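In November, at Kulel, I was hired to teach the arm to clean. My contract said 247 examples. I had 49.

"Slowly," I told my own hand, and the gripper went slowly too.

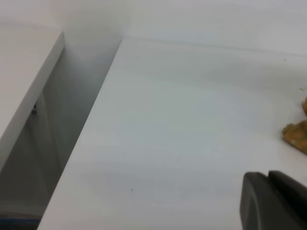 The white table at Kulel, with the gripper near the lump.

The learning system did not know what dirt was. It knew only what I did, and I was tired, so it was learning tired things — a pause, a small doubt before touching.
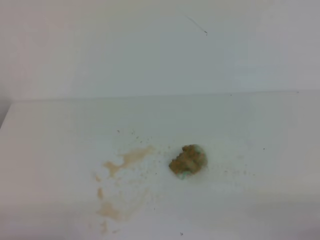
I thought of my mother's kitchen in Yupanqui, where a stain like coffee with milk was never left until morning. I pressed the key and started example 50. This time I did not pause.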